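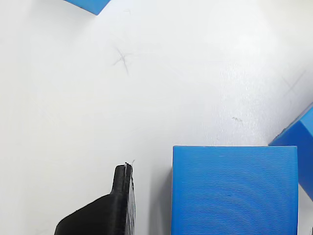
*Handling and Small Automation Group, Department of Mechanical Engineering, Zosholm*

**Figure 4.** Close view of the working surface, with one gripper finger beside a cube and pen marks on the tabletop.

### 3.2 Setting up and looking after the cell

The Litero cell is a small one, and most of what we learned from it came from keeping it in order between runs. We describe the upkeep in more detail than is usual, partly so that others can repeat the work and partly because we found it the most interesting bit of the project. A pick-and-place task with cubes and a bin sounds like the easiest thing in the world. Getting the same arm to do it in the same way in September as it did in spring is a lovely problem!

The arm stands at one edge of a white table with rounded corners. A black aluminium extrusion rail is fixed to the table edge with a clamp, and a smaller bracket hangs off the rail. We chose extrusion so that parts could slide when we changed our minds, which we did often. The cost of this freedom is that anything able to slide will sooner or later do so. A rail that has crept by 2 mm is hard to spot by eye and quite enough to spoil a grasp at the far side of the table, where the arm is stretched out and small errors in its base angle grow.

For this reason the table itself carries our reference marks. They are plain strokes drawn by hand, and two of them can be seen in Figure 4: a dark star where several lines cross, and a fainter cross in thin grey lines. The star is the main one. At the start of each session the arm is sent to a stored pose above it with the fingers closed, and the operator looks at where the tip sits against the crossing point. If it has wandered, the clamp is checked first, then the bolts along the rail, then the joint offsets. We ask people to keep to that order. In the early weeks we went straight to the offsets every time – it felt cleverer – and twice ended up correcting in software for a bolt that only needed half a turn.

The star has grown thicker over the months as each of us went over it again. A thicker star is a worse target, and we would advise anyone copying the method to draw the mark once with a fine pen and then cover it with clear tape. The faint cross has aged better. It is only used when the base has been taken off and put back, so hardly anyone has had reason to touch it.

#### Gripper

The Ragab gripper has two fingers driven by a small servo, with its circuit board left uncovered on the body. An open board gathers dust, and we did try a cover, but being able to see the connectors while the arm moves has saved us so much time that the cover went into a drawer and stayed there. The fingers are black plastic, textured along their length, and they are treated as parts that wear out.

Two kinds of trouble come up with the fingers. The first is slow polishing of the gripping face, which makes the cubes slip during the lift. The second is fine strands at the tip, and one is visible in Figure 4, standing up from the end of the finger. A strand that thin does nothing to the grip. It can, however, upset the contour step in the vision code, which takes the highest dark point as the fingertip and then happily measures everything else from there. We spent a good while hunting a fault in the camera calibration before trying the tweezers. Tips are now wiped and picked clean before the pose check, and the finger pair is changed after 313 closing cycles or at the first slip, whichever comes sooner.

Changing the fingers is a short job. The servo is driven to its open limit, power is removed, both fingers come off together, and the new pair goes on with the servo still at that limit. Power must be off for this. With power on the servo will try to hold its place against the screwdriver, and the gear teeth come off worst. After a change, the opening is measured at the tips and the value written into the Greltavov controller, which uses it to work out when a cube has been caught and when the fingers have simply closed on air.

#### Workpieces and bin

The cubes are blue, all of one size, and carry the fine layer lines of printed plastic. We are fond of those lines. Smooth cubes from an earlier batch turned slightly in the grip when the arm sped up, while the ridged ones hold their angle nicely as long as the fingers close on the side faces. The ridges do give the camera some trouble. At close range they beat against the pixel grid and throw curved bands across the top face, and an edge finder with a low threshold will take some of those bands for real edges. Raising the threshold cured this for us. Blurring the picture first also worked, though it cost us sharpness at the corners, and the corners are what the angle estimate depends on.

For a run, cubes are set down at mixed angles, since a cube that lies square to the arm tells us very little. The white square bin goes to the side away from the gripper. Its sloping inner walls are a help, as a cube let go slightly wide tends to slide down to the floor of the bin, and we do not ask for any particular resting angle there. Figure 5 gives the wider layout. 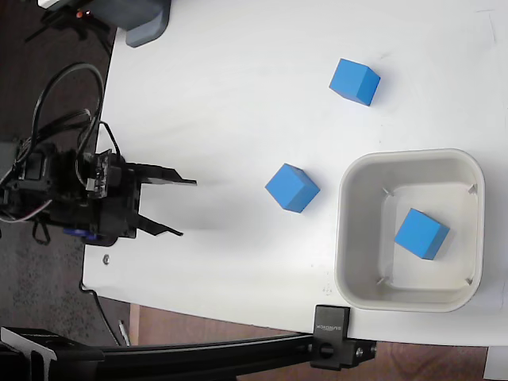

Cable routing deserves a word, as it caused more lost runs than any other single item. The thick black cables are led over the gripper in a tall loop, with the thinner coloured wires running separately below. In our first layout everything was tied in one bundle along the arm, very tidy, and the bundle pulled on the wrist whenever the gripper reached across the table. The pull was gentle and changed with the pose, so it looked for all the world like a badly tuned joint. With the loop left generous the effect went away, and the joint gains we had so carefully raised could be put back to their old values.

The full routine – wipe, pose check, bolts, cable loop, opening width – was fixed in its present form on May 31, 2018 and has been followed for 126 sessions. Sessions before that date were run with the bundled cables and are left out of the results in Section 4. Lighting was left as we found it, brighter at one side of the table than the other, and the white surface can wash out on the bright side. The exposure is therefore set with a cube in the brightest area and then locked until the end of the session.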